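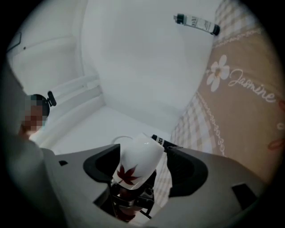

Subject: Re: Household item collection, second round: grasp rules and file returns

From: Starkgate Data Office
To: Bonulari collection list
Date: 1 Nov 2024

Dear colleagues,

Thank you for the comments received on the draft rules for the second round. Several sites raised the same points, so this reply goes to the whole list. The message from the Puneck site is quoted in part, with our answers beneath each passage.

> We have completed the first set of kitchen items and are ready to
> return the files. Before we do so, we would like to confirm how mugs
> should be held. Our operators have been closing the fingers on the
> two sides of the body. The draft asks for "a stable grasp" and says
> nothing further. Is a grasp by the handle also wanted, and if so, in
> what proportion?

Closing the fingers on the two sides of the body is correct and should remain the usual grasp for mugs and cups. A mug may be tilted while it is held, provided that it stays between both pads until it is set down. Plain and printed mugs are equally welcome. A cup with a maple leaf on the side is as useful to us as a blank one, and sites should not set aside patterned items in favor of plain ones.

Handle grasps are wanted as a separate task. Please do not mix the two under one task name. The model is trained on the task name together with the recording, and in the first round a mixed folder had to be sorted by hand before it could be used. The new task name for handle grasps will be issued with the revised list.

> Some of our recordings were made in ordinary rooms with bedding,
> bottles and other belongings near the work surface. One reviewer
> here suggested that we clear everything before each recording.
> Others felt that this would defeat the purpose.

The Data Office agrees with the second view. Sites are asked to leave household belongings where they are, with the following exceptions:

- anything showing a home address, an account number or a medical label;
- open containers of liquid within reach of the gripper;
- screens that are switched on;
- identification cards and mail.

Embroidered or printed words on cloth, and brand names on bottles, may remain. If the embroidered word is the name of someone living in the home, the site should ask that person before recording and note the answer on the session sheet.

Faces are a different matter. Any person who comes into view, including a second operator, must have signed the participation form, and the face must be obscured before the files leave the site. Obscuring is to be applied to every frame in which the face appears, including those where it is near the edge of the view. The Jemal site has asked whether files may be sent first and obscured by us later. They may not.

> How many recordings are expected from each site, and is there a
> minimum for each item? We have at present 3,209 recordings in total,
> but they are unevenly spread, with a large share of them being cups.

Each site is asked for 100 recordings per task, up to a limit of 1,000 recordings in a single return. Larger returns should be divided. The total of 3,209 is very welcome, and nothing needs to be deleted. Recordings beyond the requested number for a task will be kept in reserve and drawn on only if another site falls short.

We would ask Puneck to give its remaining time to bowls, lids and folded cloths, where the collection is thin. Attention should also be given to starting positions. Where an item is always picked up from the same spot, the model learns the spot as well as the item, and its results in a new room are poor. Please move the item between recordings, turn it, and change the side from which the operator approaches.

> Finally, should failed attempts be removed before the files are
> returned?

No. Please keep them and enter "F" in the result column of the session sheet. A slip or a missed grasp that is correctly marked can be used. One that is marked as a success does more harm than a missing file. If the operator is unsure of the result, the entry should be left blank and our reviewers will decide.

Recordings that were stopped for a technical reason, such as a full memory card or a loose finger pad, should be entered as "T" and may be left out of the return.

Items for action

1. All sites: confirm the name of one contact for file returns. Replies may be sent to the Data Office and need not be copied to the list.

2. All sites: check both finger pads for wear before the first session of each day. Replacement pads are sent in pairs. Do not fit one new pad beside an old one.

3. Puneck: proceed with the return of kitchen items, divided as described above, with side grasps and handle grasps in separate folders.

4. Jemal: hold all files until faces have been obscured, then submit the usual statement with the return.

The second round will remain open until the end of March. A revised task list and a corrected session sheet will be posted to the Bonulari shared folder, and the earlier versions should then be withdrawn from use. Sites that have already begun with the earlier sheet may finish the current item on it.

Questions on these rules should be sent to the list. Questions on individual participants should be sent to the Data Office only.

Yours sincerely,

Data Office, Starkgate
for the Bonulari collection project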